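Giving up sugar in tea, a progress report

January 2019

I have taken sugar in my tea since I was old enough to be trusted near a kettle. Two spoons, heaped, in anything that would hold it. My family regarded this as a normal amount, and so did I until I left home and began drinking tea in front of people who had gone to university.

The decision to stop was made on New Year's Eve, at the sort of hour when decisions are cheap. I had just read an article on my phone about a man who gave up sugar and could suddenly taste carrots. I don't know why this appealed to me. I could already taste carrots and had never been much moved by them. But it was late, everyone else was vowing to run marathons, and I wanted to have something to say when my turn came.

The first morning was fine in the way that the first morning of anything is fine. I drank the tea, thought "well, that's tea", and went about feeling like a monk. By the fourth morning I was standing in the kitchen in my dressing gown, resenting a hot drink. Tea without sugar tastes of leaves and responsibility. I had been told there were hidden notes in it that the sugar had been covering up, and I can report that I found them, and that the sugar had been doing us all a service.

So I did what any weak person does, and went shopping.

There is a tea shop in Motstead called Giltine, in the arcade between the key-cutting place and the bank that has been closing since last spring. I had walked past it for years on the grounds that it looked like somewhere they might ask me a question. They did. The woman behind the counter wanted to know what I liked about tea, and I said "it's hot" and then, after a silence, "and brown". She was very kind about it. I came out with a paper bag of something smoky, a paper bag of something green, and a receipt I folded up small.

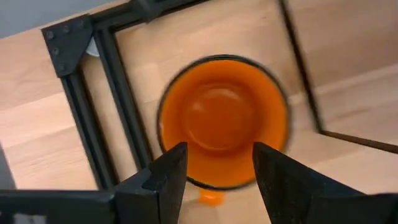
The smoky one tastes like a bonfire somebody has put out with another bonfire. I have read that people grow to love it. I have given it three goes and I believe we have both behaved well, but I shan't be ringing it. The green one is better, so long as you take the leaves out when you're told to. If you wander off to look for your glasses, it turns into the water from a vase.

I did cheat once, at a Flosard. If you don't have one near you, it's a chain of coffee places where every chair is either too low or a stool, and they hand you your tea with the bag still in and no clue what to do with it afterwards. The sugar there comes in little paper sticks. I put one in my pocket to prove that I could. It was in the tea before I'd reached the door.

Here is the annoying part. It was horrible. Eleven days without, and one stick of the stuff made it taste like something you'd give to a shocked horse. I drank all of it, obviously, having paid for it, but I took no pleasure in it and I felt rather cheated. Nobody had warned me that you could lose the old thing before you'd learned to enjoy the new one. I am now in between teas.

My sister's view, given down the phone without being asked for, is that I should switch to coffee. My neighbour's is honey. I pointed out that honey is sugar with a better publicist, and he said it was different because of the bees. I have thought about this a good deal since and still can't find the flaw in it.

Meanwhile the sugar bag is still in the cupboard, as I seem to be unable to throw away food that can't go off. It has set into one solid lump, roughly the size and weight of a house brick. I move it to get to the flour and then I move it back. I have told myself it's for baking, though the last thing I baked was a potato.

The biscuits, I should say, were never part of the agreement. A few people have raised this in a tone I didn't care for. The resolution covered sugar in tea, and what happens near the tea, or is dipped briefly into it, falls outside the terms.

I'm going to keep at it until the end of February and then see. The green one is nearly finished, so I'll have to go back to Giltine and be asked what I thought of it. I've been practising the word "grassy".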